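In praise of the tray

Posted by Kendra McKinnon, Aug 29, 2018

I will happily talk to anyone about trays. Soldering irons get all the love, and people will argue for an hour over tweezers, but the thing that changed how I work is a shallow bin with a rim round it, and I think every bench where small parts get sorted or put together should have more of them than it does now.

My conversion came at Nindstead, where Domenica Bühler was setting up kits of parts. I had always kept my bits in drawers. Lovely drawers, labelled, 200 of them! And every job began with me opening nine of them and leaving them all hanging out like tongues. Domenica's way was to get everything for the job out on the table first, one sort of part to one tray, and then bring one of each to a lined tray in the middle.
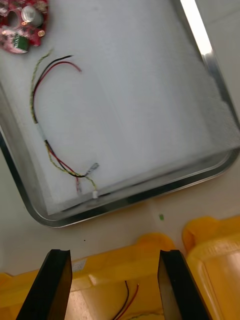 The lining matters more than you'd think. A bare metal tray is a fine thing for nuts and washers, but put a circuit board down on one and you wince. Something pale and soft lets you set a part down without a clatter, and a stray bit of wire shows up against it straight away. I cut mine from packing foam, badly, with kitchen scissors, and it has been perfectly good for two years.

Then there is the layout, and I have strong opinions on this (Tae-yang Shin and I have never agreed about it and I don't suppose we will now). I want the supply trays down both sides and the finished kit in the centre. He puts everything along the back in a row, which looks very smart, and then he spends the afternoon reaching over one thing to get at another. Sides and centre, every time. Your hands learn where the motors live and where the boards live, and after a while you stop looking.

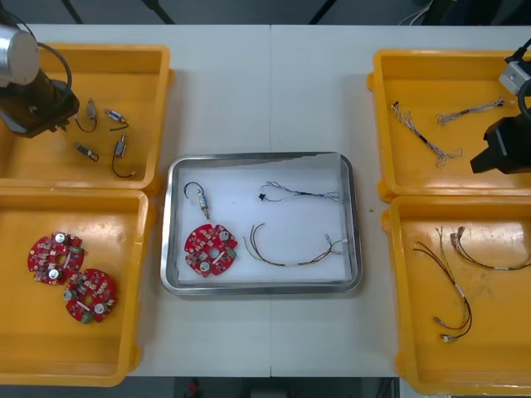

I'd also stick up for colour. Yellow is my favourite for supply trays, since nearly everything I handle is silver, black or red and stands out against it beautifully. Tyson Boychuk uses clear boxes because he likes to see through the sides. Fair enough, but a clear box full of black wire on a dark bench is a misery to me by about the second cup of tea.

And please, let them get scruffy. A tray that has been used has scuffs in the bottom and smudges where things have been dragged about, and it works exactly as well as it did on the first day. I wipe mine out when there are clippings in them and otherwise leave them be.

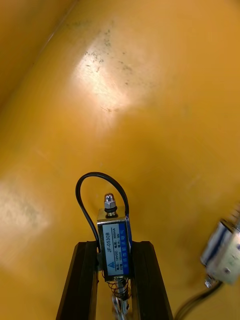 Wires are where the system really earns its keep. Loose in a drawer, harnesses breed. You pull out one and get four, with somebody's connector hooked through the middle. Laid out flat with a bit of space they behave, and you can follow each colour along to its end before you commit to anything. So give the wiring the roomiest tray you own and let the solenoids squash up in a small one; they don't mind. 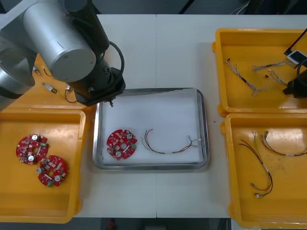 The usual complaint is space, and I do have sympathy. Dale Gauthier works on a desk the size of a tea towel, and he tried my way for a whole November before going back to egg boxes. But two plain white tables pushed together will do it, and when the job's over the empties nest into a stack you can put on a shelf. My drawers are still there, by the way. They hold the spares, and I open perhaps one a day.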